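Sponsor letter for husband's visa - does it need to be from both jobs?

Mathew
Applying for my husband to join me in the UK. I've got two part time jobs, one at Gokalent and one at Dorura. Gokalent have done the employer letter, no bother. Dorura say they only give payslips. Together I'm over the income line by more than 200 a year, on one job I'm nowhere near. Do I realy need both letters? Want to send it off in June.

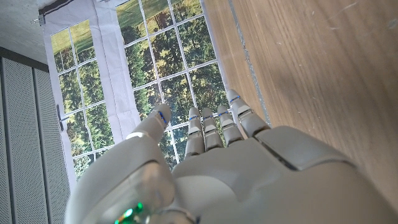

Posted by Husier, 11/5/19

Yes, both - if you're counting both wages you need a letter for both. Should say job title, how long you've been there, pay, type of contract. Payslips on their own got ours held up for weeks. Ask HR again in writing, not your manager. If they still refuse, put that refusal in with a covering note and your contract. Bank statements have to match the payslips, every month, check teh dates.

kestrel_lane
We just used savings. Can't remember the rules now, sorry. Good luck

tobyjug3
Agree with the first reply. Also have the letter on headed paper and signed, ours wasn't and we had to get it redone. Paid a solicitor 300 to look over the whole lot before it went - worth it for us, maybe not if yours is simple.

Contact us | © Community Help Pages | Back to top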